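Flena Delegation Table Set
Product code FL-16
Supplied by Vellgate Protocol Hire and Supply

The Flena set is made for formal meetings between visiting delegations: bilateral talks, signing ceremonies, consular receptions and press calls. It comes packed in one road case and can be set up by two people. 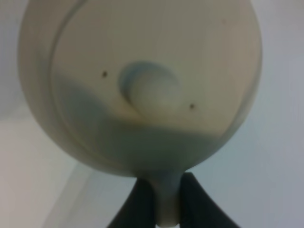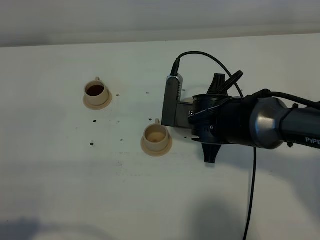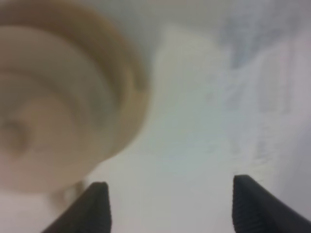
What's in the case
14 desk flag stands with weighted bases
14 double-sided name plate holders
Two signing folders, navy, with blank covers
One spare pole and finial
Seating plan board and marker

Flags are ordered separately. Please send us the list of countries and the order of precedence you want followed. We don't decide precedence for clients, and we will ask for it in writing if it isn't on the order form.

Name plates
Holders take a folded card up to 99 mm high. We can print cards in English, French, Arabic or Portuguese, with a different language on each side. Spellings and titles are printed exactly as supplied. Late changes to a delegation list are accepted until 4 pm on the working day before dispatch.

Price
Purchase: $550 per set, plus freight
Hire: by quote, depending on length of booking
Replacement stand: $16 each

Colour options
Stands come in brushed silver or black. The gold finish was dropped in May and we have no stock left. Older Iordache stands will fit the same poles, so mixed sets can be used in one room if the centre row is kept to a single colour.

Delivery and return
We deliver to government offices, hotels and conference centres in the Stombridge area. Someone authorised to sign must be on site. For secure buildings, send the driver clearance form with your order. Hired sets should go back in the original case with the foam trays in place.

Enquiries
Sales and hire: Matilde Henriques
Printing and flag orders: Tharindu Haque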